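# About Otier

Otier is a cooking school in Plollside. We teach adults to make dinner. We would have left it at that, but our web host says an about page needs more words, and people do write in to ask what our philosophy is.

We don't have much of one. We are suspicious of cooking advice, including our own, and most of our classes are built on that suspicion. Somebody told you once that searing meat seals in the juices. Somebody told you to add oil to the pasta water. Were they right? Did you ever cook it both ways and taste the two? Most people haven't, and neither had we when we started.

## How we got going

The school began in the back of the Wijesinghe Building, on the ground floor, in a room that used to be a carpet showroom. The landlord called it "flexible." It had one sink. We opened in August, which we can't recommend to anybody planning to run six ovens.

The first course was called Knife Skills for Life. We dropped the name after a month because it promised too much. You will get better with a knife if you chop a lot of onions, and a class is mostly a way of making yourself chop a lot of onions with a person nearby to correct your grip. The course is now called Knives.

We still have that room, along with the one next door, and we now have 7 sinks. If there is a secret to running a cooking school, it may be sinks.

## What we teach

There are 5 courses: Knives, Eggs, Beans and Grains, Roasting, and a general one called Tuesday Dinner, which meets on whatever evening the room is free. Each has a page of its own with prices and dates. You can take them in any order. Other schools have levels, and some give you a colored apron when you move up. We looked into that and couldn't work out what it would do for anyone's soup.

In every class you cook at least one dish twice, changing one thing. Soaked beans next to unsoaked. Salt early and salt late. Butter at room temperature and butter straight from the fridge. Then everybody tastes both without knowing which is which, and writes down a guess. People are wrong far more often than they expect. So are the teachers, who have to guess along with everyone else and are not allowed to be good sports about it.

Sometimes the fussy method wins. We were rude about resting meat for a long time and had to take some of it back. Sometimes the two versions come out so close that the class argues until the lights go off, and we take that as permission to do it the lazy way at home.

We serve on cheap dishes. A nice bowl does a lot of work on your opinion of what's in it, and restaurants know that very well.
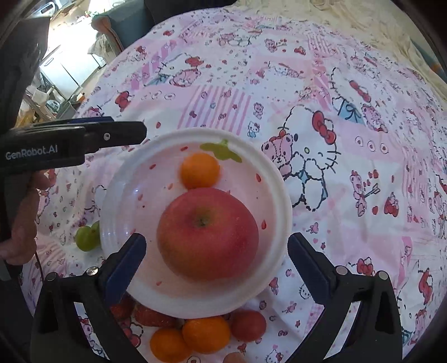

*A round white plastic plate, our idea of tableware.*

## The notebook

Results go in a notebook we call the Pondelero, after the brand of stockpot whose box we kept the first pages in. It now holds 3,401 tasting guesses. Please don't mistake it for science. The tasters are hungry, they paid to be there, and they talk to each other when they've been asked not to. A visitor once suggested we publish it as a study and we had to sit down.

What it's good for is settling small arguments and starting new ones. Students can read it any time the school is open. It's on the shelf by the door, and it has gravy on it.

## Things we don't believe in

We don't sell knives, pans, or spice blends. A company offers us a deal on something every few weeks, and the letter always says our students would "love" it. Our students would love a cheaper parking garage.

We don't do detox, cleanse, or reset classes. We have asked several people what is being reset and the answers didn't match.

We don't say that cooking at home will change your life. It might save you some money, depending on how you shop and how much saffron you've been talked into. It takes time and makes dishes. Plenty of sensible people would rather not, and they should feel free to order a pizza.

We are also wary of the phrase "authentic recipe." Ask any two families from the same street.

## Reviews

We have 121 reviews online and most of them are kind. We'd read those with some caution, as people who have just eaten tend to be generous. The unkind ones say the rooms are noisy (they are), that we don't hand out enough printed recipes (we hand out one page per class and we're sticking to it), and that a teacher was short with somebody about garlic. We talked about the garlic. We'd handle it better now.

## Coming to see us

You can sit in on any class once without paying. You won't get to cook, but you can taste and guess, and your guess goes in the notebook with the rest. We'd sooner you did that than take this page's word for anything.

The entrance is on the side of the Wijesinghe Building, past the loading door. The bell doesn't always ring in the office, so knock as well. Classes start at 6:30 p.m. and the door is locked at 6:45.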